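Spent the afternoon clearing out the break room at the Rikmont workshop. Posting as I go, mostly so I remember where I put things.

1/ The room is small. Sink, one cupboard, a shelf, and eleven years of stuff people meant to take home. I gave myself until 5 p.m.

2/ Cupboard first. Found 2 kettles (one works), a box of tea from before I started, and a stack of Sadowski catalogs. Catalogs went to recycling. The tea did too.

3/ My system for small things is one paper bag. Anything that doesn't have a place goes in the bag, and the bag gets sorted at the end. It doesn't need to be a good bag. Mine is torn and has black tape on it.

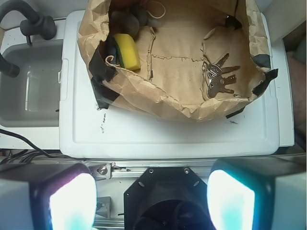

4/ Keys are the slow part. I tried each one on the cupboard, the back gate and the bike shed. None of them fit. If you had a locker here before January, please come and look.

5/ Aleksandra Górecki says one might be for the old filing cabinet. The filing cabinet went to the Jatitari warehouse last spring, so I've sent them a message.

6/ Sponges: one by the sink from now on, yellow side for cups, green side for pans. Spares go under the sink. Please don't open a new one while the old one is still fine.

7/ String. I keep string if it's long enough to tie up a box. Anything shorter goes out.

8/ Someone asked about the big storage box from Bostura. Yes, I'm keeping it. The tablecloths and the extension cords live in there now. I wrote that on a label in pencil.

9/ Didn't get to the shelf. It has paint cans on it and I want Roman Cieślak to tell me which ones are still in use before I move them.

10/ Done at 5:20. Two trash bags out, one box for the thrift store by the door. Take anything you want from it before tomorrow noon.

11/ Update on the keys: no answer from the warehouse yet. I'll hang them on the hook next to the light switch with a tag.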